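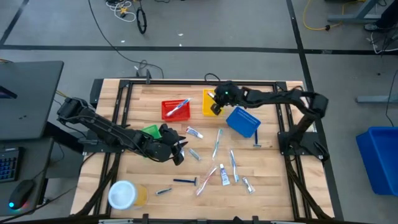

Unit 2: Moisture and Movement in Solid Wood

Darkcombe Technical Institute
Furniture and Joinery, first-year handout

Reading before the lecture: the chapter on cell structure in the course reader. Bring the worksheet from Unit 1 with the density figures filled in.

2.1 Where the water is

Water is held in wood in two ways. Free water sits in the cell cavities, much as it would in a bundle of straws. Bound water is held inside the cell walls. When a green board dries, the free water leaves first, and the board gets lighter but keeps its size. The point at which the cavities are empty and the walls are still full is called the fiber saturation point. For most species it lies a little under a third of the dry weight.

Below fiber saturation, bound water starts to leave the walls. The walls get thinner and the board shrinks. All the movement discussed in this unit takes place in that range.

2.2 Moisture content

Moisture content (MC) is the weight of water in a sample divided by the oven-dry weight of the same sample, given as a percentage. The divisor is the dry weight, so a very wet board can have an MC above 100 percent. Students who divide by the wet weight will get low answers throughout the worksheet.

Worked case. A sample cut from a kitchen tabletop blank weighs 432 g as received and 400 g after oven drying. The water lost is 32 g. 32 divided by 400 gives an MC of 8 percent.

Cut the sample well in from the end of the board. End grain gives up water faster than face grain, and a sample taken at the end will read dry. Weigh it at once or seal it in a bag until it can be weighed. Return it to the oven and reweigh until two readings in a row agree.

2.3 Meters

The shop has two pin meters, both Arango. A pin meter measures electrical resistance between two points and converts it to MC from a table for the species chosen. Check the species setting before each use. Drive the pins so that the current runs along the grain, and take readings at several places on the face. Readings taken close to fiber saturation or above it should be treated as rough. The meter also needs a temperature correction if the stock has come straight in from the yard.

The pinless meter is for quick checks on finished surfaces where holes are not acceptable. It reads an average through a fixed depth and is sensitive to density - set it from the Unit 1 figures. The stock we handle runs from some 400 to 700 kilograms per cubic meter, and a wrong setting across that range will spoil the reading.

2.4 Equilibrium

Wood left in steady air will gain or lose water until it is in balance with that air. The value it settles at is the equilibrium moisture content (EMC). It depends mainly on relative humidity and to a lesser degree on temperature. Heated rooms in winter have dry air and a low EMC. The same room in a damp summer has a higher one, and a tabletop in that room will be wider in summer than in winter.

A finish slows the exchange of water but does not stop it. Finish both faces. A top with a sealed upper face and a bare underside takes up and loses water unevenly and will cup.

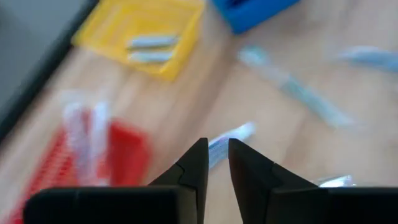
Darkcombe Course Notes, Vol. 2, p. 8

2.5 Direction of movement

Movement along the grain is small enough to ignore in furniture. Movement across the grain is not. It is greatest in the tangential direction (following the growth rings) and smaller in the radial direction (from the center of the tree outward). As a working rule, take tangential movement as close to twice radial. Use the species table for anything that must fit.

Flat-sawn boards have tangential movement across the width. Quarter-sawn boards have radial movement across the width and are the better choice for wide panels and drawer sides. Boards cut between the two move by an amount between the two, and their square sections tend to dry into a diamond shape.

To estimate a change in width, multiply together:

the width of the panel
the expected change in MC, in percentage points
the coefficient for the species and cut

Keep the units of the first term and the answer the same. The formula holds only below fiber saturation.

2.6 Fixing a top to a base

A solid top must be held flat and left free to change width. Acceptable fixings are wooden buttons in a groove, slotted steel brackets, and figure-eight plates. Run slots across the grain. Where the top must stay centered, fix it rigidly at the midpoint of each end rail only, so that movement is shared between the two long edges.

Do not glue a top to its rails along the full depth. Do not screw a cross-grain batten tight to the underside.

2.7 Stock for the practical

Boards come from the Wastutwood yard, air dried, and are finished in the Nivitz kiln. Stack them on stickers in the bench room as soon as they are issued, with the stickers in line from top to bottom. Record MC at issue and again before planing. Work may begin when the reading has stopped changing.

Worksheet 2 is due in May, before the practical. Show the dry weight in every answer.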